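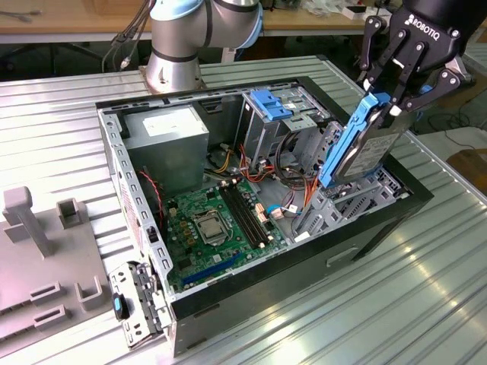 The hard drive in its blue caddy, over the open tower.

The second life of the office tower

By Benedikt Wieser

In every company there is a room where the old computers wait. At Brelis, a small printing firm, this room was under the stairs, and in April it was finally full. Raghavendra Mudaliar was asked to look inside. He found desktop towers which had worked for eight years and then stood in the dark for some more.

"People think that an old computer is one thing," he told me. "For me it is a box of parts, and every part has its own age."

He likes to lay the tower on its side, with the open part to the ceiling. In this position one can read the machine almost like a map. In the Dell on the metal table, the power supply has one corner for itself, the green motherboard takes the floor of the case, and the cages for the drives are placed along the other end. The parts one may touch are often blue: a latch on the optical drive cage, the caddy which holds the hard drive. I had never noticed this system before, although I have used such computers for 13 years.

The memory slots are the first place where Mudaliar looks. Here both are empty, with the white clips at their ends. He is not surprised. Memory is small and easy to carry, and it goes from one computer to another without any paper. The processor is still in its socket, under the square metal plate - this part usually stays.

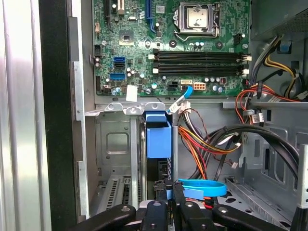
What is worth keeping

The hard drive is a more serious question. Mudaliar does not let any drive leave a building before the owner has decided what happens with the data. A list is made, and somebody must sign it. In his notebook the Brelis drives are written as 500, which means gigabytes, and next to each one there is a letter for the decision.

The caddy he always keeps. It is only a piece of plastic with rails, but without it the drive doesn't sit well in its cage, and to find the right one for an old model can take weeks. Cables he keeps too, the blue SATA ones in a separate drawer.

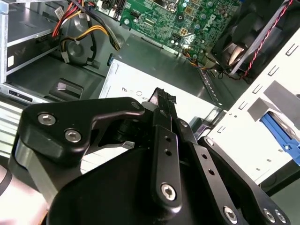
The Dell board, with a white bracket plate in front of it.

The cases are the heaviest part of the work and bring the least money. Still, he prefers to keep a case complete with its brackets and cages, so that another board of the same family can go inside later. Three of the Brelis towers will return to the firm, for the storage desk and the front office. The others he has not opened yet.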